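Winter Hands: What I Do at the Kitchen Sink

November 5, 2022

My hands start complaining the minute the furnace comes on. Knuckles first, then the sides of my thumbs, and by the holidays I'm snagging every sweater I own. I wash dishes by hand (tiny kitchen, no dishwasher, long story) so I've had plenty of winters to mess around with this. These are the tips I keep giving people, so I figured I'd put them all in one place.

Turn the water down. I used to run it as hot as I could stand and I thought that was cleaning things better. Warm water and a decent dish soap do fine on nearly everything. For the baked-on stuff I fill the pan, add a squirt of soap and go do something else for an hour.

Gloves! I know, I hated them too. Mine were always too big and they'd fill up with water at the cuff. Go down a size from what you think you need and fold the cuff over once so the drips stay in the fold. I also wear thin cotton ones underneath — the kind sold for handling photos — and wash those with the towels. If your rubber gloves get sticky inside, turn them inside out, wash them, dry them over a bottle and shake in a little cornstarch.

Pat, don't rub. Keep a soft towel just for hands and swap it often. The dish towel is rough and usually has onion on it anyway.

Cream goes on while your skin is still a tiny bit damp. I keep a pump bottle of Sarantis by the sink and a tub of something thicker next to the bed. The pump matters more to me than what's in it, to be truthful, as I will not unscrew a lid with wet hands. Plain petroleum jelly works great overnight under cotton gloves. You'll feel ridiculous. Do it three nights in a row and then tell me about your knuckles.

My sugar scrub, since I get asked: two spoonfuls of white sugar, one of olive oil, a few drops of lemon if you have no cuts. (Check for cuts. Lemon will find them.) Rub it around gently for a minute over the sink, rinse with warm water, pat dry. Once a week is plenty. Wipe out the sink afterward or it gets slick, and run some hot soapy water down the drain after the oil.

Nails and cuticles. File in one direction, and do it dry. I keep mine short from November until April and stop fighting it. Cuticles get pushed back after a bath with a washcloth over my fingertip, no cutting, and then a dab of whatever oil is in the cupboard. Almond is nice. Olive is fine, you'll just smell like salad for a bit.
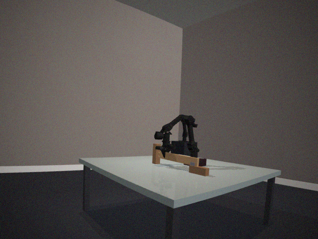 Stains are the other thing. Turmeric and beets come off best with a little oil first and then soap, and if there's still some yellow around the nails I leave it alone, it fades in a day or two. For garlic smell I rub my fingers on the stainless faucet under cold water. My sister-in-law swears that does nothing. Bleach never goes near my hands, even watered down.

If you do workshop stuff too, scrape a bar of soap with your nails before you start. The soap packs in underneath and the grease can't, and it all brushes out when you wash up. I use a Wirier nail brush for that and it has lasted me years. Rinse it and stand it bristles down so water doesn't sit in the base.

One more, for cracks that have already opened up: clean it, dab on ointment, bandage over the top, and leave it covered while you cook. Fingertip bandages stay on much better than the straight ones. If it looks red and puffy or it isn't closing up, go have a doctor look at it.

Next time I'll do feet, if I can find my pumice stone.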